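The Workroom Tables - A Little Gallery

I promised pictures of the new workroom back in June and then went very quiet, sorry! The move took longer than I'd planned, and I kept putting off the camera part until the place looked decent. It's decent now, more or less.

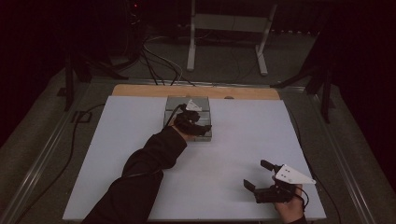 My big decision was to get the tables right first and let everything else wait. I do a lot of small fiddly work, taking metal housings apart and putting them back together, and in the old room I was always hunting for screws on a dark bench. They'd roll into a dip or vanish against the grain, and I'd be on my knees with a flashlight. So this time I wanted a large, pale, flat surface that I could see everything on, and I wanted it low enough to reach right across without getting up from my stool.

Ruaridh Rennie talked me into looking at the Ronberg bench first (he has the Ilby at home and says it wobbles). I went over to the Lerketti showroom with a tape measure and leaned on everything they had. The Ronberg was lovely, but at 983 dollars it was a bit much for something I'm going to scratch. In the end I paid 516 for a plain one, plus 50 for delivery, and the guys had it up the stairs in no time.

The white board on top is my favorite part. It's smooth and matte, so I don't get glare off it in the afternoon, and it lies flat on the table with a strip of light wood showing along the far side. I like that bit of wood, dark spot and all - it warms the whole thing up.

I went back and forth on the carpet. Everyone says hard floors for a workroom, and they're probably right, but my feet are cold nine months of the year and the carpet was already down. It stays for now!

Still on my list are 3 shelves from Oprea, a better lamp and some kind of bin for offcuts. I'll add more pictures when the shelves are up. If you've got the Oprea ones already, tell me whether they bow in the middle, I've heard both stories.

Last updated July 5, 2018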